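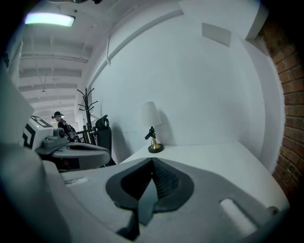
Erst die Griffe, dann der Arm

Wer an Robotik denkt, denkt an den großen Arm. Bei Delska hat man die Einkaufsliste umgedreht, und das ist herrlich anzusehen! Ganz oben stehen Handgreifer, mit denen Menschen Bewegungen vormachen, aus denen eine Maschine später lernen soll. Der Arm selbst kommt erst auf der nächsten Seite.

Shih-chieh Yau plant dort das Budget und redet darüber wie andere über ihren Garten. Angefangen hat er mit zwei Greifern. »Mit einem kann man üben, mit zweien kann man arbeiten«, sagt er. Bis Januar sollen es 15 sein, Ersatzpolster und Akkus eingerechnet. Das Angebot von Burkard lag bei 1.226 Euro je Gerät, das von Hung etwas darunter, dort kosten aber die Fingerpolster extra. Yau hat beide Listen nebeneinandergelegt und wochenlang gerechnet.

Geübt wird an ganz gewöhnlichen Möbeln: weißer Tisch, Lampe mit Messingfuß, Bürostuhl. Für die Einrichtung ist fast kein Geld eingeplant, und gerade das macht den Einstieg für kleinere Betriebe so reizvoll. Auf einem der Greifer sitzt eine kleine Kamera, daneben eine Karte mit schwarz-weißem Muster. Solche Karten kann man selbst drucken, in der Kalkulation tauchen sie gar nicht auf.
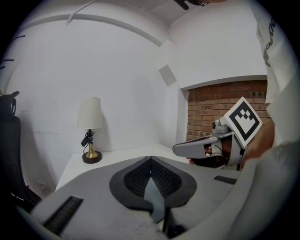 Was gern vergessen wird

Speicherplatz! Videomaterial wächst schneller als jede Tabelle, und beim Projekt Illimen, für das Delska die Greifer anschafft, war der erste Ansatz schon nach wenigen Wochen überholt. Yau setzt dafür inzwischen einen eigenen Posten an, ebenso für Arbeitszeit, Einweisung und Reparaturen. Den Arm will er mieten, bis feststeht, welche Reichweite die Aufgaben verlangen. Die Anfragen dafür sind verschickt.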